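Part-time Evening Host, Flutisico Guesthouse

Posted in May by Manju Dhillon

Flutisico is a small guesthouse above the old feed store on Salazar Street. We are looking for a part-time evening host to start before the summer season. The job is four evenings a week, from 4 p.m. until 10 p.m., and includes most weekends through the end of September.

The last host, Vidar Skjelbred, is moving to the morning shift and will train the new person for the first two weeks.

What you will do

Check guests in and give them their keys. Most people arrive between five and seven, but the late bus gets in at 9:20 and there is often someone on it.

Answer the phone and the booking email. We use Drekex for reservations. You do not need to know it already.

Set up the breakfast room for the morning. This means tables, cups, cereal and the coffee machine timer. You will not be cooking.

Run one or two loads of towels. The dryer is slow, so start early.

Lock the side gate and the bike shed at closing – the front door stays on the keypad.

What we need from you

You should be comfortable talking to people who are tired and want their room. Clear spoken English is required. Spanish or Romanian would help, as we have regular guests who speak both. You need to be able to carry a suitcase up two flights of stairs. There is no elevator.

Hotel experience is nice but we have hired people from grocery stores, a library and a dental office, and all of them did fine.

Pay and extras

Pay is $471 a week before tax, paid every second week. You get dinner on shift from Gidetti next door, up to a set amount, and free parking behind the building. If you need a place to stay, we have one staff room for $389 a month with a shared bathroom. Tell us in your application if you want it. 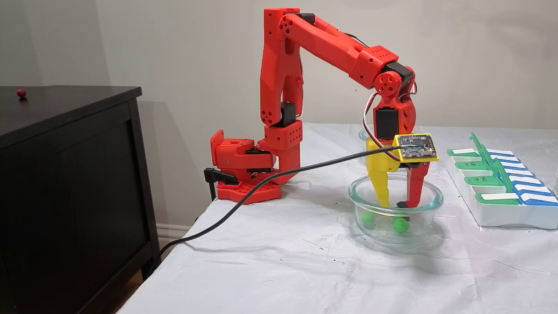
How to apply

Send a short letter and the names of two people you have worked for to Mieke Hendriks at the front desk, or drop them off any afternoon. A resume is fine but we do not insist on one. Please say which evenings you can never work – it saves a phone call later.

We will talk to people as applications come in and close the ad when the job is filled. Interviews take half an hour and are held in the breakfast room with Mieke and Kumiko Minami.

More openings
Weekend housekeeper
Breakfast cook, mornings only
Garden help, summer

Contact | © Flutisico Guesthouse | Back to top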